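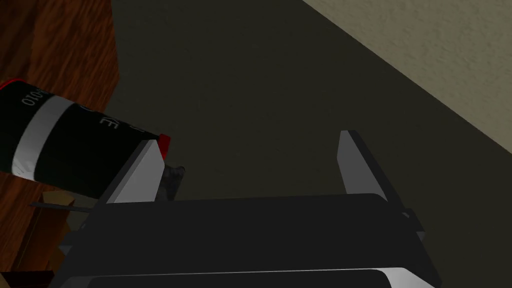 Page last changed: September 8, 2023

Friday. Scholarship forms again. The Pidard award closed at noon and Dosine shows 122 applications from the upper school, against a sixth form of 301. I exported the lot at ten past twelve and locked the form. Two came in during the last minute and carry the same timestamp, so they sort by candidate number.

First job was the attendance field. Dosine stores it as a decimal and the Pidard sheet wants a whole percentage. The rule, which I wrote down in May and then could not find for an hour, is to round down. A pupil on 94.9 goes in as 94. I applied that to every row and spot-checked the ones near the 90 line by hand against the registers. One had been rounded up last year under the old sheet and will now read lower for the same attendance. Left a note in the margin column.

Second job was activities. The form allows four entries per applicant and people put clubs, offices held and parish work into the same box, split by commas, semicolons or nothing at all. I split on the first two and did the rest by eye. Membership scores one, office scores two, and an office in a club does not also score the membership. Clondamar counts house captaincy as an office. Tamihana House has joint captains this year and the rules are silent on that — I have given both the full two points and flagged it for the panel.

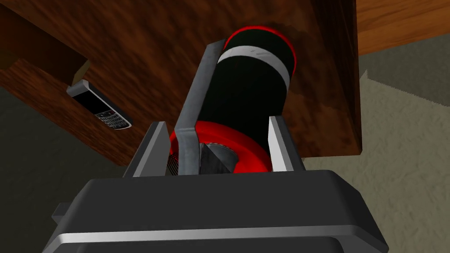
Then the statements. The limit is 400 words, and the form counts a hyphenated pair as one where the word processor at my desk counts it as two, so some that look over on paper are inside the limit on the system. I am going by the system. Titles are not counted. Anything pasted from a phone has lost its paragraph breaks and I have not put them back.

Class rank is still missing. It cannot be run until the last resit marks are in, and those are due Monday. Column H is blank until then and the totals in column K are wrong by that amount.

Backed up to the shared drive at ten to five. File is version 4.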